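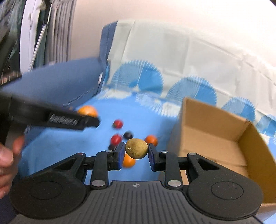 Re: [stellville-sewing] Fruit for the display table
June 24, 2019

On the fruit question, someone wrote:

> I have the blue cloth ironed and ready, but I'm stuck on what goes on top.
> Last year's bowl was pretty but from the door it just looked like one orange lump.
> Should we do a bowl again? Real or fake? And does anybody still have the
> Atance catalog? I can't find mine anywhere.
> I need to know before July, please!

Skip the bowl! I've been playing with this at home for two evenings now and I'm completely sold on putting the fruit straight on the cloth. In a bowl you see the top three or four and the rest might as well be potatoes. Spread out, every piece gets its own bit of blue around it, and the oranges in particular just sing. (My mother always said orange and blue belonged together and I argued with her for years. Sorry, Mom.)

What I'd do is start with the biggest orange one and put it a little left of the middle, then work outward from there. Keep the reds apart from each other. The dark purple ones are the trickiest. They disappear if you stick them at the back, but next to a small orange they look wonderful, almost black. And please don't line anything up! I did a neat row the first time and it looked like a checkout counter.
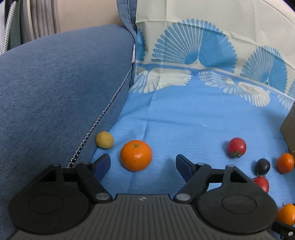

I'd also leave the cloth a bit rumpled. I know you ironed it, and I'm sorry, but a few soft creases stop the round things from looking like they're about to roll off onto somebody's shoes. A cushion at the back helps too, and a little yellow one tucked up against it is my favorite part of the whole arrangement. The speckly, slightly homely ones are worth having. Too many perfect shiny pieces and it starts to look like a furniture store.

Real or fake, I go back and forth. Real smells lovely, but we're set up for nine days this time and the Tolholm hall gets warm in the afternoon. I'd probably go fake for most of it and bring in a few fresh mandarins every couple of days.

I do have the Atance catalog, it was under my ironing pile. Mixed small fruit is item 424, and the plums are sold separately as item 668, don't ask me why. Mahuika has a cheaper set but the reds looked kind of pink to me on the screen, so I'd want to see one first.

If you bring the cloth to the next meeting I'll bring a bag of fruit and we can try it out on the long table. Also, does anybody have a second cushion? Plain, please, no tassels.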